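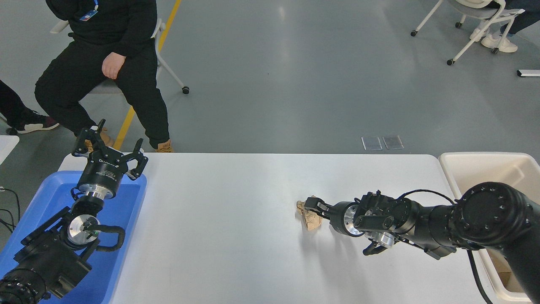
Right, budget thread for the two-arm bench because I've had the same question four times since lunch. Typing fast, sorry.

Gripper fingers first. Spare set is 159 from Prendergast. We want two sets. That's 318 and I'm not arguing it down again, Gordon Lachance has already had a go at me.

Cable. Joko quoted 464 for the full replacement loom, both arms. Fanlow came back at 536 for the same thing but delivery in 14 days. Joko won't give a date at all. So it's 72 more to know when it turns up. I'd pay it. Florence Bélanger says wait till April and ask Joko again. Hmm.

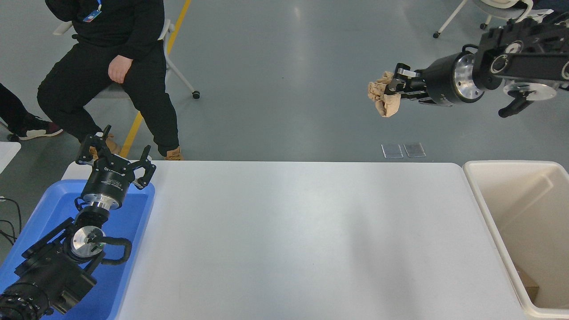
Bins: no money. Tesco ones are fine, any plastic tub is fine, please stop sending me links to "sorting grade" tubs.

Same for test scrap. Brown paper and card out of the recycling costs nothing and crumples diffrently every time, so we're not buying a sample kit.

What I havent got is a number for servicing. Haltside want a yearly contract, we want to pay per visit. Waiting on them. If anyone's run two arms on pay per visit please shout, esp if you regretted it.

Also table. Keep the white one. Someone asked for a darker top, fine, but that's next year's pot.

So as it stands: fingers 318, loom 536 if we go Fanlow, total 854 before servicing. Sheet goes in at 4pm. Objections before then pls, with a figure attached.

Edit: yes that's without VAT. Will add it.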